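Research Assistant, Legislative Biography (part-time)

Sallstead Archive seeks one assistant to compile entries on former state legislators. Term: 3 months.

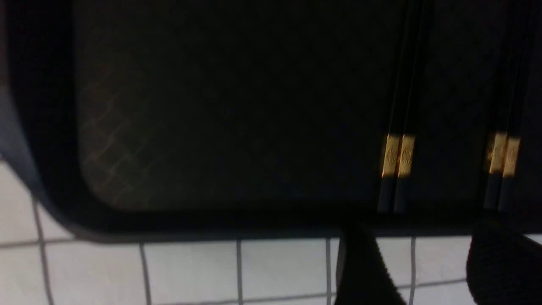
Entries follow the Pumphrey format -- birth, schooling, offices held, burial place. The backlog is 86 names.
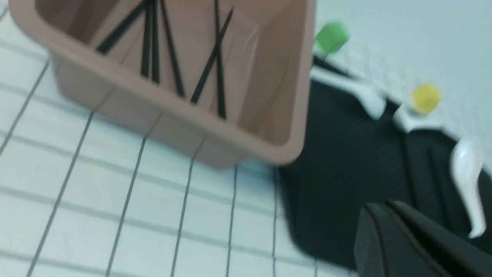 Chopsticks in a pink tray

Pay is $27 an hour. Election returns must be checked against county records. 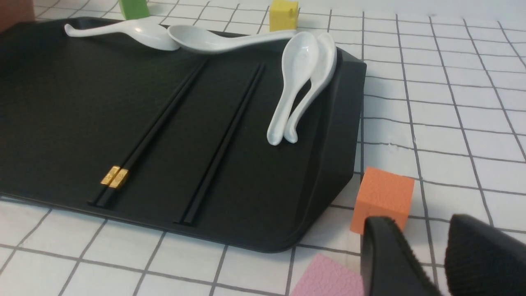
Ollano: the February entries took longest where a member had changed districts mid-term. Applicants should be able to read district maps.

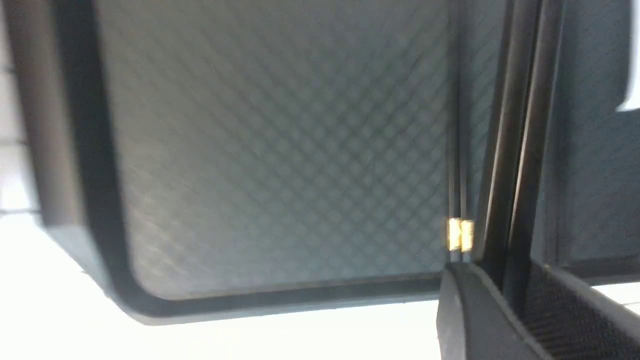
How to apply

Send a resume and one sample entry to the Sallstead office.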